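About Nodurero
By Jaruwan Rattanakul
Wednesday, September 4, 2019

Nodurero began with 2 of us and a shared grumble that grippers always look wonderful in a catalog and then get shy around a spoon. We try out grippers, arms and cameras for people who have to choose between them, and we've grown to a team of 12 (plus whoever drops by for lunch!). Our test list has 15 everyday jobs on it, most of them borrowed from our own kitchens.

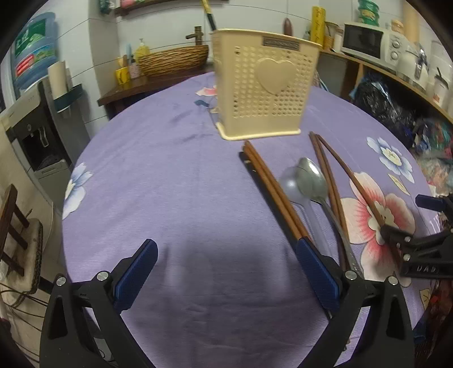 Chopsticks and spoons on the flowered tablecloth, a utensil caddy lifted above it, with hand-held grippers at work.

Tableware is still our favorite, and I could go on about it all afternoon. Chopsticks are thin and like to roll, so they tell us a good deal about a finger pad, and we run the same job with each pair of fingers before we write a word. If you have a gripper you're unsure about, do send it over, or come and try it with us.

Recent
Tader finger pads: our February notes
Choosing a wrist camera with Ratanaporn
Cuvwood controller, second look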